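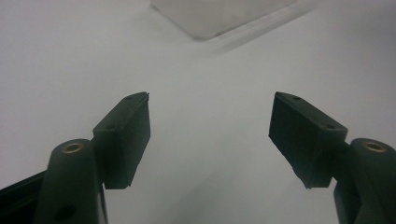
Losing the Saturday hours would hurt the most, Beverley Tipoki told the Kalden town council on 17th July, because many families have no other way to reach the library during the week.

The council was discussing a plan to close the Botosier Street branch 2 afternoons a week and on weekends, starting in September. The branch opened in 1983 and has 3318 registered borrowers. Under the plan, its evening hours would stay the same — at least until the next budget is passed.
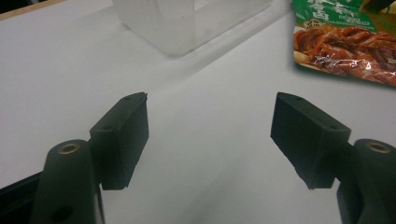

A white tabletop with open space in the middle.

Council member Han-gyeol Joo said the town could not fill two open staff jobs and had to cut hours somewhere. He asked for figures on how many people use the branch on weekends. 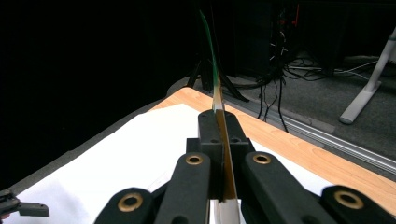 Those figures are due before the final vote. Six residents spoke at the meeting, and all of them opposed the change. Written comments can be left at the front desk of either branch or mailed to the town clerk.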